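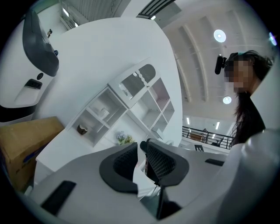
Display cabinet with open cubbies - worth keeping or just a dust shelf?
Home Talk > Living Room and Storage
Page 1 of 2

gretby_mom
Posted in May, 9:40 pm
We are trying to sort out the living room and my husband wants to keep the white cabinet, the one with square cubbies and glass doors across the top. I am not convinced. The glass part is okay. The open part has become a place where one thing goes to live by itself. A little brown cup in one, a small white box in another, flowers lower down. Everything I read says to "style" the cubbies and I don't know what that means apart from buying more stuff. Has anybody got one of these to work?

Stotwood209
Define work. It holds things up off the floor. That's a shelf working.

htchang
I had one for 15 years in two different apartments. The trick is fewer things and bigger things. Small objects in a square opening look like somebody forgot them. Put the cup behind glass with whatever else you have up there and use the open squares for books or folded blankets.

gretby_mom
Blankets in the living room cabinet get dusty though, don't they? Same problem as before, except now I have to wash it.

Savita T.
I'm going to disagree with htchang. I like one small thing per cubby. My mother kept hers that way and it never looked forgotten, it looked calm. What makes it look bad is the stuff near it. If you have big white appliances and cardboard boxes standing around in the same room then of course the shelf gets the blame.

gretby_mom
Okay, guilty. There is a box. It has a blue print on the side and it has been there long enough that I stopped seeing it.

Stotwood209
So get rid of the box and report back. You'd be out zero dollars.

htchang
Savita, calm is fine if you dust. How often did your mother dust?

Savita T.
Every morning.

htchang
Right.

Savita T.
She enjoyed it! Not everyone finds it a chore.

kbarlow_20
Has anyone tried those Hendano fabric bins? They're supposed to fit any square cubby. My sister in law swears by them.

Stotwood209
"Fit any square cubby" - there is no standard square cubby. I bought a set of 2 and they stuck out past the front by a finger's width. Measure the inside, front and back, before you believe a label. And once you put a bin in there you have a drawer you can't see into, and in a year you'll have no idea what's in it.

kbarlow_20
Mine have tags on them.

Stotwood209
Do the tags match what's inside?

kbarlow_20
Mostly.

gretby_mom
I looked at the bins. $20 each seems like a lot for cloth and cardboard. The top doors have a wavy edge too, so I think plain gray bins under that would look like an office moved in.

Savita T.
Keep the wavy doors, please. People rip those off and paint everything and then it looks like every other house. Also are the flowers real? Real ones in an open cubby will drop bits all over whatever is under them.

gretby_mom
Not telling.

htchang
Pale blue and yellow-green, you said in your other thread? That's a nice mix with white whichever they are. I'd leave those alone and move the rest.

gretby_mom
Fine. Cup goes behind glass, box goes out, no bins for now. I still think the bottom half is wasted space, but I'll give it until the end of the month.

Stotwood209
Which box, the cardboard one or the little white one?

gretby_mom
Cardboard. The white one is his and I've been told not to touch it.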